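Operations Management for Working Managers
Session 6 handout: Picking a project you can finish
Instructor: Iveta Zeman
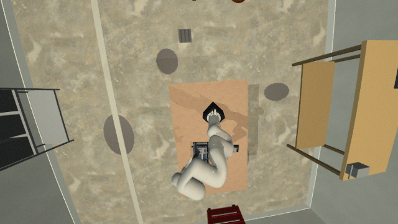
Last session we ended on the question everybody in an evening MBA program asks sooner or later: can I use my own workplace for the term paper? Yes, please do! The best papers I have read in this course came from people who went back to their desk the next morning and started asking questions about something that had bugged them for years.

What I want from tonight is a problem statement from each of you. One paragraph, no more. Bring it to the second half and we will pass them around.

Start with a complaint

Skip the strategy deck and go find a complaint. Bořivoj Štěpánek took this course while he was running the order desk at Corkon, and his first draft was called "Improving Customer Orientation." I sent it back with one word on it, "Where?" He came back with this: customers who phone in a change to an order get two confirmations, and the first one is wrong. Now that is a project! You can follow it around the building. You can ask who prints the first confirmation and why.

Write yours in the same way. Say who is bothered, what happens to them, and at which step. If you find yourself typing "communication," stop and write down which message you mean.

Walk the work

Before you draw any process map, follow one order (or one patient, or one invoice) from start to end, on foot if you can. Take a notebook. Talk to the person doing the step, not the person who supervises it. You will hear things like "oh, we always hold those until the afternoon" and those are gold - write them down word for word.

Anežka Tichý did this at Vorska with supplier invoices. The official procedure had 6 steps. Her walk found 27, and a good number of them were people checking whether someone else had already checked. Her map is in the course folder and it is a joy to read. Look at how she marks waiting separately from working.

Collecting numbers

Some of you are nervous about this part and you don't need to be. Pull a sample you can handle in a spreadsheet. For a process with steady traffic, 300 records is plenty for this course. For each one I want:

Time in
Time out
Who had it in between
Whether it had to be sent back

Send-backs matter a lot. Average time hides them, so plot the records in order and look for the ones that stick up. Then go ask what happened to those.

Getting a yes from your boss

Ask for two hours a week and access to the records. That's a small request and most managers will agree to it. Don't promise savings. Přemysl Krajčí promised his director at Ondrejka a number in the very first meeting and spent the rest of the term defending it, when he could have been out on the floor learning something. His paper was still good, but he will be the first to tell you he would do it differently (he is visiting us in session 8, so save your questions).

If your employer is touchy about names, change them. I only need to understand the work.

Reading for next time

The Devora case, parts A and B. Read A first and write down what you would do before you open B. Ľudovít Zeman, who teaches the other section, and I disagree completely about what the plant manager should have done, and I would love to hear a few of you take his side.

Due next session

Your problem statement, revised after tonight's comments
A hand-drawn map from your walk (messy is fine, a photo of a whiteboard is fine)
The name of the person who will let you at the records

Stuck on a topic? Come see me at the break. Bring the complaint.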